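Home | News | Field visits | Donate | Contact

Open day at the Wurnska reception center

Friday, 7:40 a.m., bus from the coast road. Twelve of us on board, mostly local press, two people from the district, one very tired student. Cold. No heating on the bus.

The Wurnska center takes families moved off the Cidora flats after the December floods. Capacity on paper is 300. On the morning we visited the board by the gate said 411. Bontu Belay, who runs intake, had already corrected it in marker once that week and expected to do it again.

We started at registration. Two desks, one printer, a line out the door and along the fence. Every family gets a paper slip, then a card, then a bed number. The card is the slow part. Some people had been on slips for weeks, and without a card you can't see the clinic except for emergencies. I asked who decides what an emergency is. The nurse, apparantly.
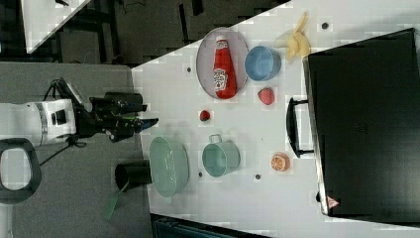
The sleeping halls

Former grain sheds, four of them. Clean, dry, loud. Plastic sheeting between families, no doors. A man from Lalen told me he has been moved three times since the water came and has stopped unpacking. His daughter goes to class in the afternoon shift. There is a morning shift too but it's full.

The district's plan is to send 141 families on to the new site at Chaturvedi before spring. Nobody in shed two wanted to talk about anything else. Is there a road. Is there work. Does it flood. Belay has been out there and says the road is finished but the bus service is not agreed. She wouldn't say more than that – she did say families can refuse, and that refusing won't cost them their bed. I wrote that down word for word and read it back to her.

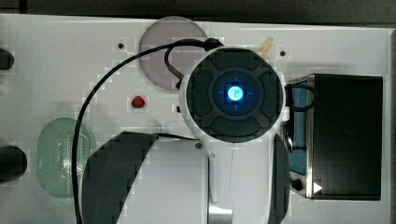 Lunch was lentils and bread, served in two sittings, and it gave us our only real chance to question the district people. They were careful. Transfers are voluntary, land titles are "under review", the schools budget is somebody else's office. One of the reporters asked for the flood survey of the Chaturvedi site and was told it would be sent on. I was scrolling through my phone by then, looking for my picture of the gate board, so I missed part of the answer on water supply. Checked with a colleague afterwards. Two boreholes, one tested.

Clinic after lunch. Small, well run, short of everything for kids under five. The nurse wants a second room and a fridge that holds its temperature. Coughs mostly, skin problems, a lot of people not sleeping. She has no interpreter on weekends and uses a teenager from shed three, which she is not happy about. 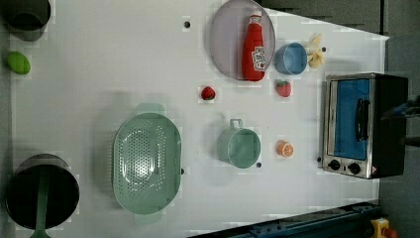
Toy pots and play food on a white tabletop, Wurnska open day.

Last stop was the yard, where a few women have set up a tea stall. The center lets them trade untill six. Good tea. They'd like to know if they can take the stall with them to Chaturvedi, and nobody from the district could tell them.

Bus back at 4. I still don't have the flood survey. Will post it when it comes.

Comments (3)

marit_o
Was there in January and the card line was just as bad. Did they say anything about a second printer?

Field visits desk
They said it's been ordered. No delivery date.

tollgate
"Voluntary" is doing a lot of work there. Please do follow up on the survey.

Previous visit | Next visit | Back to top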